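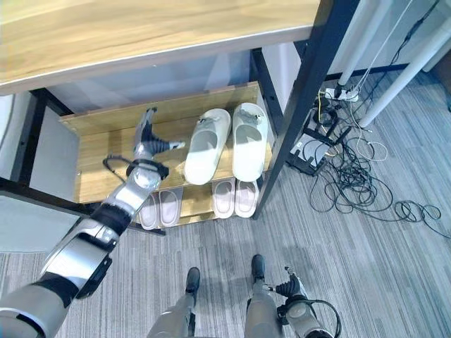
How much money does a student team need if the robot itself is already paid for?

Our allowance for the Dadimell project was $1000 for the term, and it covered everything except the robot, which belongs to the department and sits outside our books. It was enough, though we would divide it differently if we could start over.

Dadimell is a household tidying project, and our part of it was footwear: getting a humanoid to handle slippers at a low rack under a desk. We came in thinking the report would be all about grasping. A good half of our meetings ended up being about shopping, so this chapter is about that, and we hope it saves next year's group a few evenings.

The first list we wrote in September was a wish list more than a budget. We had a second rack on it, a rolling tool chest, a monitor, and a very nice padded case that we all wanted and could not explain when our supervisor asked what it was for. She sent us home to sort every line by one simple test, which was whether a practice session would have to stop without it. The case went first!

What stayed was furniture, props, power and spares. We gave furniture and props $100 together and bought secondhand in Pisstead where we could. Slippers are cheap, which made us careless about them, and we would tell anyone doing similar work to buy several pairs in one go. When you go back for more, the shop may have changed the style, and then your earlier runs are hard to compare with your later ones.
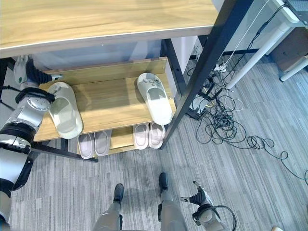 Power and cabling got no line at all in the first draft, and we are a little embarrassed about that. We had priced the big things and assumed that cords would somehow be lying in a drawer. Please put in a line for power strips, for extension cords, and for ties and floor covers to keep it all out of the walking area - and measure the room before you order, because we guessed our lengths and guessed wrong.

Spares took the longest. We asked two suppliers, Kisska and Postma, to quote for the same set of fingertip covers, wrist cables and fasteners. Postma came out at $283 with shipping included. Kisska had a lower price on the parts themselves, but shipping was extra and the wait was 5 weeks, and with our schedule we could not have a hand out of use that long. We went with Postma and have no regrets, although we do wish we had asked both of them sooner.

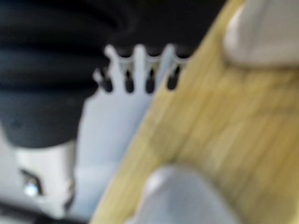 It also helped to keep a plain spreadsheet with one column for the price we expected and one for the price we paid, filled in the same evening the receipt arrived. The gap between those columns taught us more than any of the planning advice we read. Small hardware was low nearly every time. Furniture came in under.

For next year we suggest asking for quotes in the first week, holding some of the allowance back until November, and ordering wrist cables in pairs.
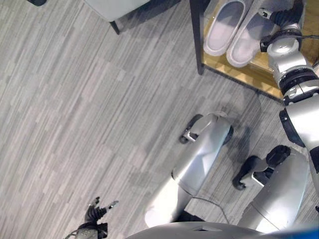
A comment on our draft asked why we hadn't planned for a second set of hands, since a spare cable does you little good if the whole hand has to go away for repair. That is a fair point, and we talked it over at length. A full hand is far beyond a student allowance, so we have moved it to the department's request list, with the Postma quote attached so that the person who reads it can see which smaller parts we already keep on the shelf.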